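Lectura: 3 minutos

Sección 5. Ajuste del burlete Lultari

Antes de empezar, cierre las ventanas. El burlete corta corrientes, pero no hace milagros.

1. Limpie el canto inferior de la puerta con alcohol y un paño. La manga no es un paño.
2. Mida el ancho y corte el perfil 3 mm más corto.
3. Retire el papel protector y presione de un extremo al otro durante 12 segundos por tramo.

Precaución: el adhesivo agarra a la primera. Usted quizá no.

4. Deje reposar la puerta entreabierta hasta la noche.
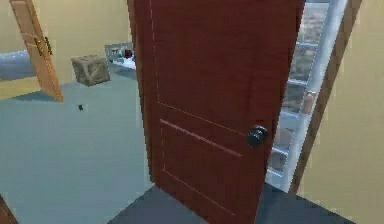 5. Ciérrela despacio. Si roza, lime el perfil; la puerta no se lima.

Nota: en octubre la madera suele hincharse y el ajuste perfecto de agosto pasa a mejor vida. Repita el paso 5 sin rencor.

Repuestos: referencia 844.

Secciones relacionadas
Bisagras que chirrían
Mirillas Trirell: montaje
Topes de suelo Covo

Contacto | © Lultari | Volver arriba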